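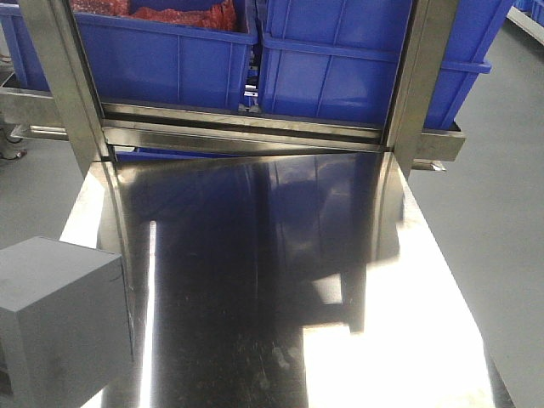 How do you get smudges and specks off a polished stainless steel packing table without leaving streaks?
asked by Nidia Villanueva, 7 Apr 2024

Gilberto Escobar
Wash it with warm water and a small squirt of dish soap, rinse with a clean wet cloth, and then dry it right away with a microfiber towel, going the same way as the grain if you can see one. Most of the streaks people complain about are soap that never got rinsed off, or water that was left to dry by itself. Skip the steel wool and skip anything with bleach in it.

Baiba Lill
Hi Nidia, and welcome! Gilberto has it right, and I'd just like to add a few things from our packing room at Viver, where I have been wiping down steel tables for longer than I care to admit (we do mesh bags of onions and garlic mostly, and in August it's every table, all day long).

First, get everything off the table before you start. I know that sounds obvious, but I have watched so many people clean around a crate, and then the crate moves and there's a lovely gray ring to deal with. If you have a rack over the back of the table, do the rack first, rail and uprights and all, and leave the tabletop for last. Dust falls down, it never falls up!

Second, look at your cloths. We had a terrible haze one spring and I blamed the soap, I blamed the water, I even blamed poor Yeison, and it was fabric softener in the towels. Wash them plain. I keep 40 of them in rotation and they live in their own bin with a lid.

Third, your crates. Plastic crates with ribs pick up grit along the bottom edge and then somebody slides them across your nice polished top, and there are your scuffs. Flip them over and brush the undersides every week or so, and ask people to lift them instead of pushing. If you keep the crates on sloped shelves, put the ones you use most at the low end where they're easy to grab,
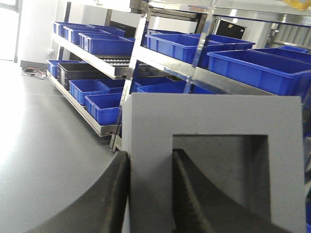 and leave a little slack in each row so that nobody has to wrestle one out and drop it on the table. We also set anything heavy or sharp-cornered on a piece of foam, any old packing foam will do, just shake the crumbs off it now and then.

For water spots that won't budge, plain white vinegar mixed half and half with water, wiped on, left for 2 minutes, then rinsed and dried. Please do rinse it. Real scratches are another matter, and on a mirror finish I would leave them be. I tried a kitchen scouring pad once over at the Rakdale building and made a dull patch the size of a dinner plate, and it's still there.

Yeison Muñoz
the towels were not my fault, for the record

We use a drop of mineral oil on ours after drying, makes fingerprints easier to wipe next time. Wouldn't do it where food touches the surface unless it's the food grade kind.

Nidia Villanueva
Thank you all so much. I tried the plain towels this evening and the haze is already much better. I still have one cloudy corner left, so I'll give it the vinegar tomorrow before the crates go back.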